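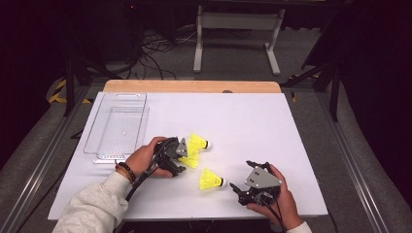

Projects > Shuttle Library > Progress reports

6th August
By the project lead, Gerport Badminton Outreach
3 minute read

We're past the halfway point of the Candanex grant and I'm really pleased to say the shuttle library is up and running! Schools and clubs borrow a tray of shuttlecocks for a block of sessions, bring it back, and we sort what comes in. The good ones go out again and the tired ones get a second life as practice shuttles for beginners, who are quite happy to whack anything.

What the money has bought so far

The first instalment of £3000 went on shuttles, rackets and storage. We chose yellow shuttlecocks with white bases throughout, after trying white ones in the Rollholm hall and losing sight of them against the pale walls every time somebody hit a high clear. Yellow has been a great success. The children can follow them, and they're easy to find under the benches at the end.

Storage is clear plastic trays with rounded corners. We did look at lidded boxes, but the trays are lighter to carry and you can see at a glance whether one has been emptied. Sorting is done on a white board laid over the table, a simple change that has made a big difference. A bent or split skirt shows up much better on it than on bare wood, and the shuttles don't get lost among everything else on the table. Each one is laid on its side, looked over from base to skirt, and put in the right tray.

Who is borrowing

20 groups have now signed up, which is more than we hoped for by this point. Most are primary schools, with a couple of youth clubs and one very keen over-sixties group at the Softić Centre who have asked for twice as many sessions as we offered them (we said yes). Returns have been good. One tray came back with a tennis ball and a glove in it, both since claimed.

What hasn't gone to plan

Deliveries were slow in the spring and two schools had to start late. We've now moved our ordering forward so there's a spare set on the shelf before each half term. Plastic shuttles also wear faster than I'd budgeted for when they're used on the rough floor at Rollholm, and I'd like to move £2000 from the rackets line to the shuttles line for the rest of the year. The rackets are holding up beautifully, so I don't expect that to leave us short. Please could you let us know if you're happy with this?

Next steps

Sorting sessions carry on through the summer so that every tray is ready for the new school year. We're also writing a one-page guide for borrowers on how to store shuttles and when to retire one. The library's first festival is planned for November in the Softić Centre, with short doubles games and a beginners' court, and we would love someone from Candanex to come along and have a go. Rackets provided!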